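4. Division of the Work Surface and Sampling Error

4.1 Background to the procedure

Hand inspection of dried legumes depends on a step that most published protocols treat in a single sentence. The sample is spread over a flat surface, and the inspector removes split, stained, shriveled and foreign pieces. How the sample is spread, and whether the surface under it carries any marks, is usually left to the site. In the lots examined for this study, that choice had a measurable effect on the reported defect rate, and it interacted with seed color in a way that the earlier sections did not predict.

Two families of practice were in use. In the first, which we call open spreading, the sample is poured at the center of a plain surface and pushed outward by hand until it forms a single layer. The inspector then works through it in whatever order is comfortable. In the second, which we call cell spreading, the surface is divided beforehand into squares, and the inspector finishes one square before going on to the next. The Livari plant had used open spreading since it opened. The Firnetti plant had changed to cell spreading before our visits began, and the Kocabaş plant used both, depending on the shift. The Prostov plant followed a mixed practice in which the surface was divided into two halves by a single line. We coded this as open spreading after comparing its error profile with that of the Livari plant (see the note at the end of 4.3).

4.2 Data

The data set consists of 3,704 inspection records from the four plants. Each record covers one 400-gram sample drawn from a bagged lot by the method given in Section 2. A record gives the lot, the seed type, the spreading practice, the start and end times, and the weight of material removed in each defect class. Records with a missing end time were kept for the analysis of defect rate and dropped from the analysis of duration. Records in which the class weights did not sum to the total removed weight, within the tolerance of the bench scale, were sent back to the site and either corrected or excluded.

A total of 23 inspectors contributed records. Inspectors were not assigned to practices at random, and this is the main weakness of the design. At the Kocabaş plant the same people worked under both practices on different shifts, so that plant carries most of the weight in the within-person comparison. At the remaining plants, practice and site cannot be fully separated. We return to the point below.

Reference values were obtained by re-inspection. After the first inspection the removed material was recombined with the accepted material, the sample was mixed, and a second inspection was carried out by Agata Rizzi or Loredana Mazza under a fixed lamp with no time limit. Neither had access to the first result. Samples on which the two reference inspectors had both worked were used to estimate the error of the reference itself. That error was small for split seeds and foreign matter and larger for surface staining, where the boundary between acceptable and defective is a matter of degree. Staining results should be read with this in mind.

4.3 Model

We separate two kinds of error. An omission occurs when a defective piece stays in the accepted material. A false removal occurs when a sound piece is taken out. Because the records hold weights and not piece counts, neither can be observed directly. We therefore model the difference between the first and the reference weight in each class as the sum of an omission term, which is negative, and a false removal term, which is positive. The two terms are identified by their different dependence on the reference weight: omissions must go to zero as the amount of defective material goes to zero, while false removals need not.

Both terms were allowed to vary by inspector, by seed type and by practice. Inspector effects were treated as random. Seed type entered as a fixed effect with levels for pale, mottled and dark seed coats. Duration was not included as a predictor of error, as it is plausibly a result of the practice and would absorb part of the effect of interest. A version of the model with duration included is given in the appendix for readers who prefer it. The signs of the practice effects are the same in both versions, but the effect for dark seed is weaker when duration is held constant.

Note on the Prostov records. Coding the half-divided surface as cell spreading, or dropping these records, changes the width of the intervals but not their order. The half-divided surface produced omissions concentrated near the outer edges, the same pattern found under open spreading.

4.4 Results

Cell spreading reduced omissions for all three seed types. The reduction was largest for mottled seed, where open spreading performed worst, and smallest for pale seed, where there was little left to gain. Split seeds accounted for most of the improvement. For foreign matter the two practices could not be told apart, which is consistent with remarks by the inspectors that stones and stem fragments are usually found by touch as the layer is being spread.

False removals moved in the opposite direction. Under cell spreading, inspectors removed slightly more sound material, and this was clearest for dark seed. One possible reading is that a marked square invites a decision on every piece inside it, including those that would have been passed over in an open layer. A second reading is that the line itself alters the apparent color of seeds lying against it. We cannot choose between these with weight data. A surface divided into squares by strips of dark blue tape over brown paper is shown in Figure 3; none of the estimates reported in this section depend on tape color.

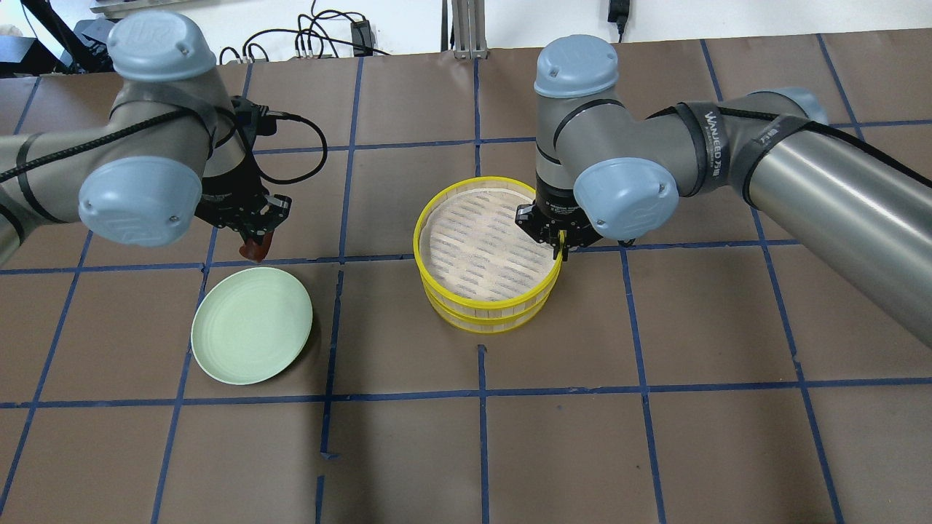
The within-person comparison at the Kocabaş plant supports the pooled result for omissions and leaves the result for false removals uncertain. Most inspectors there showed fewer omissions on cell-spreading shifts. Two showed no difference, and both had low omission rates under either practice. For false removals the inspector effects overlapped to such an extent that a practice effect of either sign would be compatible with the data. The increase seen in the pooled model may therefore come in part from the Firnetti plant, where the written standard for dark seed is stricter than elsewhere.

Time per sample was longer under cell spreading. The added time fell mostly at the beginning, when the layer was being arranged so that few pieces lay across a boundary. Once the layer was in place, the two practices ran at similar speed. Inspectors who ignored pieces on the boundary until the end were faster than those who assigned each piece to a square as it was met, with no detectable cost in omissions. This was recorded only as a free-text remark on the form and should be tested directly.

4.5 Square size

Square size was not varied by design. It differed between the Firnetti and Kocabaş plants, with the larger squares at Firnetti, and a comparison between the two would repeat the problem of site and practice described in 4.2. We note only that the size in use should be fixed in the written procedure, and that the boundary share - the portion of pieces touching a line - rises quickly as squares get smaller. A plant that divides its surface too finely will spend the saved omissions on handling time.

A related matter is wear. At the Firnetti plant the lines were renewed in September, partway through the collection period, after several had lifted at the corners. Records from before and after the renewal were compared by the same model with an added term for line condition. The term was not distinguishable from zero for any defect class, and it was left out of the estimates given in 4.4.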